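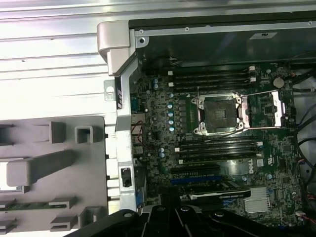

¿Por qué el suplemento de guaridas de Vatcombe me pide otra vez la clave de compra?

La clave se guarda junto a la ficha de la campaña. Si se borra o se duplica la ficha, hay que introducirla de nuevo en Biblioteca > Suplementos.

Ticket: el coste de la base secreta no cuadra
Estado: resuelto
Abierto: 19 de enero
Producto: Vatcombe, editor de personajes y bases para juegos de rol
Módulo: Masilach (villanos)

Descripción del usuario
Al añadir la segunda planta a la fortaleza del villano, el total pasa de 29 puntos a 2000. Los rasgos de la base siguen igual – tamaño grande, dureza alta, laboratorio y celdas. Si quito la planta, el total no baja. He cerrado y abierto la ficha varias veces con el mismo resultado.

Respuesta de soporte
Hemos cargado la ficha adjunta y vemos el mismo total. La planta nueva lleva la plantilla Pastik, que calcula el precio en créditos y no en puntos de personaje. El editor suma las dos columnas sin convertirlas.

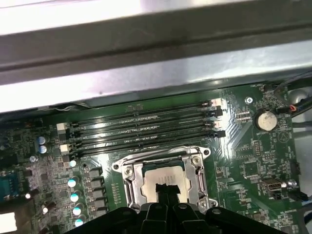
Pasos para corregirlo:
1. Exportar la ficha como copia.
2. Abrir Base > Plantas y cambiar la plantilla a «Estándar».
3. Pulsar Recalcular.
4. Guardar con otro nombre.

Respuesta del usuario
Hecho. El total queda en 31, que son los 29 de antes más 2 por la planta. Las trampas del pasillo han desaparecido de la lista – ¿se pueden recuperar? 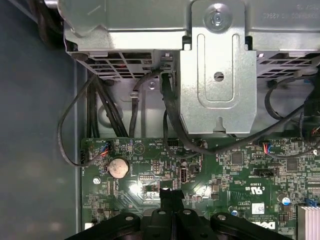
Siguen en la copia exportada. Se importan desde Base > Defensas > Traer de archivo, marcando solo «Trampas». El fallo de la suma está registrado y la corrección irá en la versión de marzo.

Usuario
Trampas recuperadas. Se puede cerrar.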